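Robot Rules: How People and Robots Stay Safe Together

Did you know that robots have rules to follow? They do, and so do the people who work with them! Some rules are written down in long, serious books called standards. Others are just good habits, like tying back your hair before you cook. Let's look at a few of the best ones.

What is a standard?

A standard is a set of rules that lots of experts have agreed on. Your bike helmet was made to follow a standard, and the plug on your lamp was too. Robot standards say things like how a robot must stop and how fast it may go when a person is close.

Rule 1: Everyone must know how to stop it

Before Remedios Cantero teaches a new helper at the Wurken workshop, she asks one question: "Where is the stop button?" If you can't point to it right away, you don't start. A stop button is usually big and easy to slap with your whole hand - no careful finger work needed!

Rule 2: Slow is good

A robot arm can be strong, and it doesn't feel an "ouch" the way you do. So when people are nearby, many robots have to move slowly and gently. Some can sense a bump and stop by themselves. Pretty clever!

Rule 3: Give the arm its space

Stretch out your arms and turn in a circle. All the space you could touch is your reach. Robots have a reach too, and people keep their heads and hands out of it while the arms are working.
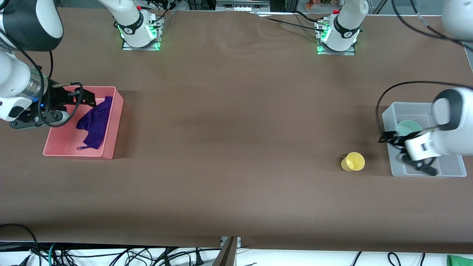

Two arms at one table have to share. One has its gripper over a pink bin with a purple cloth in it, and the other is reaching into a frosty white bin that holds a pale green bowl. Their reaches can overlap in the middle, so the people who program them plan each move to keep the arms from bumping.

Try it: write your own robot rules

Pretend you have a robot called Flokton that tidies your room. What should it never pick up? What should it do if your little brother walks in? Write down your rules and swap lists with a friend. Can your friend find a rule you forgot?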